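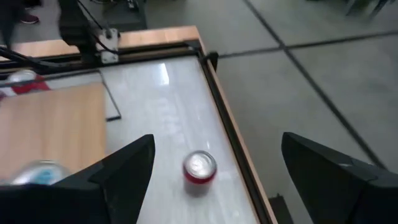
Basic Computer Skills, Course 2
Handout 4: Making backups and testing them
Teacher: Bohdana Vakulenko

Before you read this handout, please finish the exercise from Handout 3 (folders and file names). We will use the same practice folder, the one with the name Flondine. If you have lost it, ask me for a new one at the start of the lesson.

1. What we mean by a backup

A backup is a second copy of your files which is kept in another place. The word "another" is important. If you copy a folder from the desktop to the Documents folder, you have two copies, but both are on the same disk. When the disk breaks, both are gone. In the September group several students had done exactly this and believed they were safe.

Synchronising is also a different thing. A synchronised folder shows the same content on two computers. If you delete a file on the first computer, it is normally deleted on the second one too. Some services keep deleted files for a limited time, and you should look up how long it is for the service you use.

2. Three kinds of backup

Full backup. All the chosen files are copied every time. It is simple to understand and simple to restore, but it takes much space.

Incremental backup. Only the files which were changed after the last backup, of any kind, are copied. It is quick. To restore everything you need the last full backup and all the incremental ones made after it, in the correct order. If one of them is damaged, the changes in it are lost, and the later ones may not be usable.

Differential backup. The files which were changed after the last full backup are copied. It grows a little each time. To restore you need only the last full backup and the last differential one.

3. Worked example

Keisha Benavides works in a small office called Galtora. Her work folder has a size of 50 GB and her external disk has 700 GB of space. She makes full backups without compression and the folder does not grow. How many can she keep?

700 divided by 50 is 14, so in theory 14. In practice a disk shows less free space than is written on its box, and it should not be filled to the last byte. We will therefore say 13.

Now suppose she makes one full backup and after that only incremental ones, and every day she changes 2 GB of files. The full backup takes 50 GB and 650 GB are left. On paper this is enough for 325 daily backups. Please think about why it is not a good idea to make such a long chain, and write two or three sentences for the next lesson.

4. Settings in the practice program

In the computer room we use Koller, which is already installed. The menu names are a little different at home if you use another program, but the steps are the same.

Open the program and choose New Job.
Choose the source. For us it is the folder Flondine.
Choose the destination. Take the external disk with the label Jikumholm and not drive C.
Choose Full as the type.
Switch on "Verify after copying". It makes the job slower, please leave it on.
Give the job a name with your initials and press Start.

The practice folder contains 38 files. When the job is ready, the report must show this same number. If it shows fewer, open the report and look for the lines with the word "skipped". Usually a file was open in another program. Close it and run the job again.

5. Testing the restore

A backup which was never restored is only a hope. Do the following test at least once for every new job.

Make an empty folder with the name Test. In Koller choose Restore, then your job, and then "Restore to a different place". Choose the folder Test. Do not restore over the original files during the exercise. Afterwards open one text document, one picture and one table from the folder Test and compare them with the originals.

Then disconnect the external disk with "Safely remove". Do not just pull out the cable.

6. Homework

Write down which files on your own computer you could not replace.
Find out how much space they need together.
Answer the question at the end of section 3.
Read Handout 5, pages 1 and 2 only. The part about passwords we will do together.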